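What the new school ratings mean in Mukdale
18 November 2019 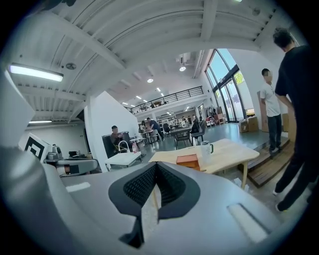
Does a lower rating mean a school got worse this year?

It can, but a rating also drops when the formula changes. The state changed how it counts growth last April, and a school with the same test results as the year before could still lose points.

I have two kids in the Mukdale district, one at Jekcombe Elementary and one at the middle school. The ratings came out last week and my phone has been busy with other parents since. I went to the information night at the middle school on Thursday and took notes, so I am putting them up for people who couldn't make it.

Jekcombe got 61 points. Last year it had 67. Those 6 points were enough to move it down a band. Liliana Russo, the principal, went through where they went. Reading scores are flat. Math is down a little in fourth grade. Most of the loss is in the growth part, where each student is compared with students who had similar scores the year before. Under the old rules a kid who was already at grade level and stayed there earned the school full credit. Now that kid earns partial credit.

Attendance counts for the first time too. A student who misses more than the allowed days is marked chronically absent, and it makes no difference if the absences were excused. My son had his tonsils out in March, and I asked if he would be on that list. He would.

Cosimo Tedesco from the district office took questions after that. Somebody asked about class size. The largest fourth grade class has 34 students and had no aide until after winter break. He said the district has posted the job again and has had two applicants. He would not give a date.

Joana Amaral asked if a lower band means less money. It doesn't this year. A school that stays in the bottom band has to write an improvement plan, and Jekcombe is not in the bottom band.

My own view is that the single number is not much use. The full report is better. It runs to several pages and the tables are small, but you can see each grade and subject separately. The front office will print it if you ask. The version on the district site would not open on my phone.

I am not moving my kids. My daughter's teacher is good and she reads more than she did last year. I would like to see the aide hired, and I plan to write to the board about that this week.

The next board meeting is at the Chung Street building at 6. You have to sign up at the door if you want to speak.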